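Retiring the dog: Rokeya Pathirana on what happens at the end of a working life

Most of what is written on assistance dogs for former service personnel deals with the start: selection, training, the first weeks with a handler. Rokeya Pathirana works on the other end. She runs retirement assessments at Rundetside, the training centre outside Skullon, and decides with each handler when a dog should stop working, where it should live afterwards and whether a second dog should follow. We spoke at the centre on a morning in January, between two assessments.

The first question was when a dog is too old.

"Age gives you a date to start looking," Pathirana said. "It doesn't give you a date to stop. We open a retirement file when the dog turns eight. Opening the file changes nothing for the handler except that we visit more often."

The file contains a veterinary report, a gait record, the handler's own log and the results of a set of task tests. The tests are the same ones the dog passed in order to qualify. They are repeated in the same order, with the same equipment where it still exists, and the scores are set beside the original ones.

"You want to see the slope," she said. "A dog that was always slow to settle in a café and is still slow to settle in a café has not declined. If you only look at the present score you will retire that dog too early."

She keeps the scores in Lomodik, a records package the centre took on to manage vaccination dates and then extended. It now holds assessments for nearly 50 dogs. Before that the figures were on paper, and the older sheets have been typed in as time allowed. There are gaps. The original settling scores for one whole intake are missing, and for those dogs she uses the first yearly review as the baseline and marks the file accordingly.

I asked which tasks go first.

"Stamina, then anything with a jump or a climb in it. Getting into a vehicle. After that it depends on the dog. Hearing loss can be hidden for a long time, as the dog starts to watch the handler's hands. The handler thinks the dog has become more attentive."

To separate the two, she gives each known cue three ways: voice only, hand only, and both together. The voice-only cues are given from behind the dog at a distance of five metres, by the handler and then by someone else. A dog that responds well to both together and poorly to voice only is sent for a hearing test.

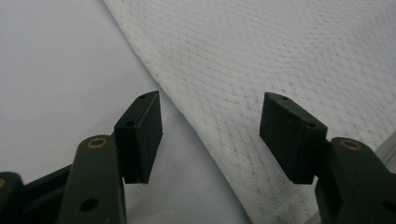
Retrieval is tested separately, and it takes up more of the afternoon than any other item. The dog is asked to fetch a set of keys, a shoe, a plastic medicine bottle and a piece of cloth, first from the floor and then from a low surface. The items are chosen for what they ask of the mouth. Keys are unpleasant to hold, and a bottle rolls. Cloth is the easy one, provided it is presented correctly: a textured white cloth left crumpled, like the one here, has folds the teeth can close on, and it should be easier to lift from a smooth pale surface than the same cloth pulled flat. If a dog that used to lift cloth without trouble begins to paw at it or push it along with the nose, Pathirana asks for a dental check before drawing any other conclusion.

"A sore tooth looks very much like reluctance," she said. "Handlers write 'has lost interest' in the log. I ask them to write what the dog did and leave the interest out of it."

The log is a recurring difficulty. Handlers are asked to fill it in daily for two weeks before each assessment, and many fill it in on the evening before. She can usually tell from the ink and from the wording. She has shortened the form twice. The present version has one line per day and space for a single remark.

There is also the matter of candour. A handler who depends on the dog has every reason to report that all is well, and some stop attending reviews once the file has been opened. Pathirana does not treat this as bad faith.

"They have arranged their life around an animal and a stranger is measuring it. I would be careful what I wrote down as well."

Her response has been to fix the procedure in advance. Each handler is given the retirement terms in writing on the day the dog is placed, and signs them. The terms state what will be measured, who sees it, and that the handler has first refusal on keeping the dog as a pet. In her experience the last point is the one people ask to have read out again.

Keeping the dog is common but it brings its own problems. A retired dog that stays in the home sees the harness go on to another dog. Some are indifferent. Others go and stand at the door. Where both dogs will live together, the centre asks that the first dog stop public work before the second arrives, and that the harness be put out of sight in between. The new dog gets a harness of a different colour.

Where the handler cannot keep two dogs, the retired one goes to a relative, to a friend, or to a home on the centre's own list. Handlers may refuse a home and do not have to say why.

The interval between dogs is the part of the policy that has been argued over most. Pathirana prefers to begin matching early. From the point at which a successor is requested to the point at which it is fully working, she plans on 18 months, and she would like the request made while the first dog is still well inside its limits.

"If you wait for the bad assessment, you have a dog that should have stopped and a person with nothing to replace it. Then everyone hurries. I have seen matches made in a hurry and I have had to undo them."

Undoing a match means returning the second dog to kennels, reassessing it and finding another placement, during which the handler is again without one. She puts the cost of this mainly in time. The centre's training places are allocated well ahead and there is little slack.
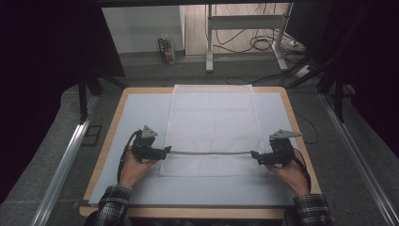
Nimal Sivakumar disagrees with her on the timing, and said so when I put the figure to him later in the day. In his view an early request encourages handlers to treat the first dog as already finished, and they begin to leave it at home on days when it could perfectly well work. "The dog loses fitness from that alone," he said, "and then the assessment shows a decline, and we say the assessment was right." He would hold the request back until two consecutive reviews showed a fall on the same task.

Pathirana knows the argument. She accepts that it happens and has added a column to the log for days worked, so that a fall in stamina can be read against the amount of exercise. She does not accept that it justifies waiting for two reviews.

"Two reviews is half a year if nobody misses one. People miss them."

The compromise in force at present was drafted by the two of them and is known in the building as the Seneviratne rule, after the meeting room in which it was agreed. A handler may request a successor at any time after the file is opened. The request reserves a place in the queue and nothing more. Matching does not start until a task score has dropped or a vet advises it, and a handler who reaches the front of the queue early may stay there without losing the place. It has not been running long enough for either of them to say whether it works.

I asked about the dogs for whom none of this applies, the ones that stop suddenly through injury or illness. The centre has a short procedure. Someone telephones the handler daily for the first fortnight, at an hour the handler chooses. A night-time contact is agreed if the dog had been trained for night tasks. The queue can be overridden, though in practice there is not always a suitable dog to override it with, and Pathirana tells handlers this plainly when they sign the terms.

She was less certain on the question of whether everyone should have a second dog. Some handlers decide against it. A few have told her they no longer need one; others do not want to go through the ending again. The centre records the decision without a reason code. She removed the reason codes herself, having found that staff were picking the nearest one and that the totals were then quoted in reports.

Her own priority for the coming year is the missing baselines. She has written to the handlers concerned to ask for any old video of the dog at work, however short, and has had several replies. Scoring from video is slow. Two people score each clip separately and the results are entered only where they match, and the café ones are the worst, she said, as the dog is generally under the table.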